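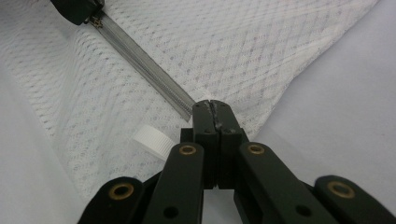
Fig. 7.1 Closed jaws, meeting along one thin vertical seam.

Chapter 7
Seams, Edges and Closures

In this chapter
Plain seams and what goes wrong with them
Seam allowance
Thread, needle, stitch length
Layered goods: quilts, pads, covers
Zippers and other openings
Case study: the Kateo cushion cover

Before you start: you should have read Chapter 5 (woven and knit cloth) and at least skimmed Chapter 6. If warp, weft and bias are still fuzzy, go back. Ten minutes. It will save you an hour later on.

Cloth fails at the seam. Not always, but often enough that a repair shop can plan its week by it. Bring in a torn shirt, a split pillow, a bag with its bottom hanging out, and the cloth an inch away is usually fine. The line where two pieces meet is where the load goes, where the needle has punched a row of holes, and where the raw edges sit waiting to fray. So a whole chapter on it.

The oldest written rule used in this course comes from the weavers' hall at Drusar, whose order book for 1519 has one short entry on the subject. Bed covers were to be sewn "twice over at the join" or sent back. No drawing, no stitch named. We don't know if that meant two rows side by side, or one row and then a second through the folded edge. Both readings give a stronger seam than a single row. You will sew both in Exercise 7.2 and pull them apart.

What a seam has to do

Hold. First job. Under a steady pull, and under a sudden one, and those are different tests. A seam that hangs a curtain for years may pop the first time someone sits on it.

Move with the cloth. A knit stretches and a straight row of lockstitch mostly doesn't. Sew a T-shirt hem with a plain straight stitch, pull it on over your head and listen. That crackle is thread breaking. A narrow zigzag gives enough slack for most home work.

Keep its edges. Some cloth frays if you look at it. Loose linen, cheap satin, anything with a slippery filament yarn. Felted wool hardly frays at all and can be left raw.

Lie flat, or stand up, depending. A shoulder seam should vanish. A piped edge on a sofa cushion is there to be looked at. Decide before you cut.

Those four pull against each other. A flat-felled seam, the kind down the leg of work pants, is strong and neat and hides its edges, and it's also stiff. Four layers in places. Good on a leg, miserable under a baby's back.

Seam allowance

The strip between the stitching and the cut edge. Students cut it too small. Every year. It feels like waste, so they shave it, and then the cloth pulls out of the stitches because there were only a few threads left to hold on to. The stitching is still perfect! It just isn't attached to anything.

This is called seam slippage, and you'll see it in the lab on the loose weaves first. Warp threads slide along the weft and a gap opens next to the stitches, like a little ladder. Tighter stitches do not cure it. A wider allowance helps, a finished edge helps more, and a denser cloth helps most, but by then you've usually bought the fabric.

General practice in this book: half an inch on woven goods, a quarter inch on knits, a full inch where you expect to let something out. Trim after sewing if you need to. You can't trim back on.

Thread, needle, stitch

Thread should be a bit weaker than the cloth. Sounds backwards. But when something has to give, a broken thread is a five minute fix and a torn panel is a new panel. Heavy polyester on a thin old cotton will saw right thru it over time.

Needle size follows the cloth. Ball point for knits, sharp for wovens, and change it more often than you want to. A dull needle makes a popping noise and leaves snags beside the row. If you can hear it, it's late.

Stitch length is where people guess. Long stitches are quick and weak. Very short ones are strong up to a point, then you've made a perforated line and the cloth tears there like a coupon. Test on scrap. Same cloth, same number of layers, same direction of grain. Write the setting down on the scrap itself with a pencil and pin it in your workbook.

Layered goods

Now the harder part. A quilt, a mattress pad, a padded bag, an oven mitt: face cloth, some kind of fill, backing. Three layers at minimum and the middle one is soft, which means the top sheet creeps ahead of the bottom as the feed pushes from underneath. Start with the edges even, finish with one hanging out past the other. Very common. A walking foot fixes most of it. So does basting, which students skip.

Quilting lines hold the fill in place. Space them too far apart and the fill shifts and clumps in the wash, too close and the thing gets flat and stiff like a place mat. Check what the fill maker says. Gimia batting, which the lab stocks, is sold in two weights, and the heavier one wants closer lines.
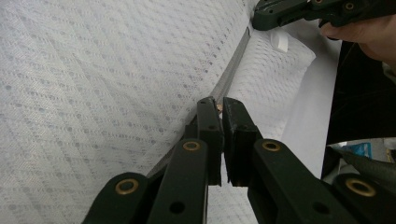

Fig. 7.2 Gripper fingers at a gray seam on white quilted fabric.

Joining two quilted pieces to each other is its own problem. All that bulk lands in one ridge. Options:

Pull the fill back from the edge before sewing. Slow, neat.
Butt the edges and cover them with a tape or binding. Quick, shows.
Sew straight through everything and accept the ridge. Fine for a dog bed.

A contrast binding also gives you somewhere to hide a start and a stop. Backstitch at both ends, always. An inch is plenty.

Closures

An opening is a seam that you've agreed to leave undone. Everything above still applies, plus one more thing, the ends. A zipper in a cover rarely breaks in the middle. It goes at the stop, where every pull finishes with a small jerk, so bar tack the ends and fold a scrap of cloth over the tape.

Buttons need a shank or a bit of slack under them when the cloth is thick. Snaps need backing, or they tear out with a neat round hole. Hook and loop tape is easy to sew and collects lint like nothing else; keep it away from knits and anything brushed. Ties are underrated. Cheap, soft, washable, and a child can replace one.

Case study: the Kateo cushion cover

The Sampaio workshop took an order in May for 325 outdoor cushion covers, model name Kateo. Canvas face, zipper along the back edge, piping all round. Up to 200 came back before the end of the season. Nearly all with the same fault – a split at the two back corners, right where the zipper tape ended and the piping turned.

The workshop's first answer was stronger thread. Same split, only now the canvas tore with it. Read that again next to the section on thread.

Look at what met at that corner. Face panel, back panel, zipper tape, piping cord, piping cover, all in one spot, and to get the foot around it the machinists had clipped the allowance down to almost nothing. Then somebody grabs the cushion by the corner to carry it in from the rain. Every time.

The second version moved the zipper two inches in from each corner and left the allowance alone. Slightly harder to stuff the cushion in. Splits at the corner stopped being the main complaint, fading took over, and fading is Chapter 9.

Questions to keep in mind as you read

Where does the load go when this item is picked up? Washed? Sat on?
Which would you rather have break, the thread or the cloth, and have you set it up that way?
What would the Drusar rule look like if you had to write it so that a stranger could follow it?

Materials for the chapter exercises

Medium cotton canvas, one yard
Loose linen or a similiar open weave, half a yard
Cotton knit, half a yard
Gimia batting, either weight, one small pack
Polyester and cotton thread, one spool each
Needles, sharp and ball point
One closed-end zipper, 7 inch
Pencil, pins, workbook

Cut all of the swatches before Section 7.1 and mark the grain on each one with an arrow.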